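Brirkwood Local History Forum
Board: Home Front and Conscience
Thread: Exemption appeals at the Calar works, and what the registers do not say

Drolard_Reader
Members may recall the discussion in June on the Calar munitions works and the men who refused to serve there. I have now finished reading the surviving register of the district exemption board. It contains 1,134 entries. The clerk recorded the ground of each appeal in a single word, and the word "conscience" is used far less often than local tradition would suggest. Most appeals were made on the ground of family hardship or essential trade.

I wish to put the following to the board. The claim that Brirkwood was a center of organized opposition to the war rests chiefly on the Sleiman pamphlet, which was printed well after the events. The pamphlet gives no source for its statement that 3,000 persons attended the peace meeting on the common. I do not believe that the statement should be repeated in our published guide without a warning to the reader.
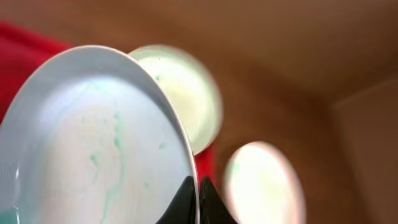

A plate with pale green marks.

I would welcome corrections from any member who has worked with the chapel minutes, which I have not seen.

archive_desk_2
The register should be used with caution. The ground of appeal was often written down after the hearing, and a man who spoke of both his beliefs and his widowed mother would normally be entered under hardship. In the bundle of loose statements kept with the register, I found 5 in which the appellant plainly objects to all war, and only one of those men is listed under conscience. The register tells us how the clerk sorted people. It is a weak guide to what they believed.

Drolard_Reader
I accept the point about the clerk. I do not accept that it rescues the pamphlet. If the loose statements are the better evidence, the guide should quote the statements. The attendance figure would still be without support.

millrace
I must disagree with the tone of this thread, if not with every part of it. The Sleiman pamphlet was written by people who had been present, and its account of the meeting agrees with the chapel minutes on the speaker, the weather and the hymn. A source that can be checked on three matters and found correct deserves some credit on the fourth. To place a warning beside it would suggest to the general reader that the meeting did not take place.

There is also the question of what is meant by opposition. The Drolard Road group refused all war work, including farm work arranged by the authorities. The chapel members, for the most part, accepted farm work and ambulance service. A third group objected to compulsion and had no quarrel with the war itself. These people did not agree with one another, and they did not always sit in the same room with good grace. The present guide treats them as one body, and that seems to me a more serious fault than a doubtful attendance figure.

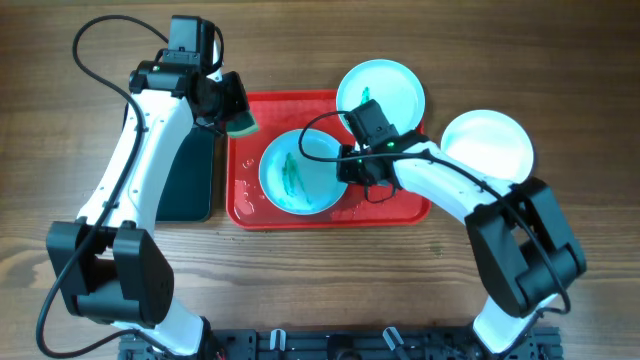
Did the board have the power to grant full exemption to a man who appealed on grounds of belief?
It had that power on paper, but the surviving decisions show that it preferred to offer service without weapons or work on the land.

archive_desk_2
I raise that point because the guide states that full exemption was "routinely granted" in Brirkwood. I have been unable to find the basis for this wording. It may have come from a misreading of the abbreviation used for temporary relief, which resembles the one used for full relief when the ink is faint. Temporary relief was commonly given for 3 months, after which the man was required to appear again. Several names therefore occur more than once, and any total drawn from the register will count hearings and not individuals.

Drolard_Reader
This is most helpful, and I withdraw my earlier remark that most appellants cited hardship. I should have said most appeals. The same family could come before the board repeatedly while a farm lease or an illness ran its course, and those cases would swell the hardship column.

On the division described by millrace, I have no objection to a revised section setting out the different positions. I would ask only that the third group be described with care. The evidence for it consists of two letters to the newspaper, both unsigned, and the second may be a parody of the first. 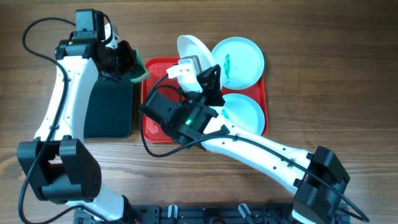

quarrybank replied that the second letter could not be a parody, as it repeats a complaint about the Calar foremen that appears in the union branch papers and was not otherwise known in the town. The same member added that the union men are missing from this whole discussion, although several of them lost their places at the works for refusing to sign the loyalty form.

millrace
The union papers ought to be considered. I had understood that they were closed to readers. If extracts can be posted here with the permission of the holder, the section on compulsion could be written with more confidence. I remain opposed to a warning beside the attendance figure. A footnote naming the pamphlet as the only source would serve the same purpose.

Drolard_Reader
A footnote would be acceptable to me, provided it appears on the same page as the figure.

archive_desk_2
I have no objection to the footnote. The sentence on full exemption should be removed in any case. Draft wording for both changes may be posted in this thread until 26th November. Members who quote from the register are asked to give the page and line, as the entry numbers were added later and two pages carry the same run.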